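I finally canceled the gym. It was three blocks from my apartment, I went 14 times in a year, and I'd been paying for it since January of the year before that (please don't do the math for me, I did it in the shower and had to sit down).

What pushed me was the phone call. You can join online in a minute, but to leave you have to speak to someone in "member care," and member care wanted to know if I'd considered a freeze. I had not considered a freeze! I'd considered never smelling that locker room again.
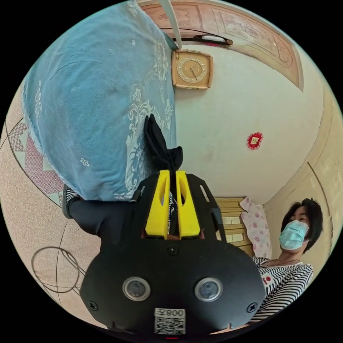 Ileana Preda

So now I walk. There's a loop from my building past the Tudose bakery, up the hill and home along the creek, and it takes me the length of one podcast if I don't stop for a roll. I always stop for a roll. My friend Reda came along last week and talked the entire way about his knees – we're that age now, apparently.

I do miss the rowing machine a little. And the towels, those were good towels.

If anybody has a decent pair of walking shoes to recommend, wide ones, tell me in the comments. Mine squeak on the left side and the dogs on Pruvberg Street have started barking before I even turn the corner.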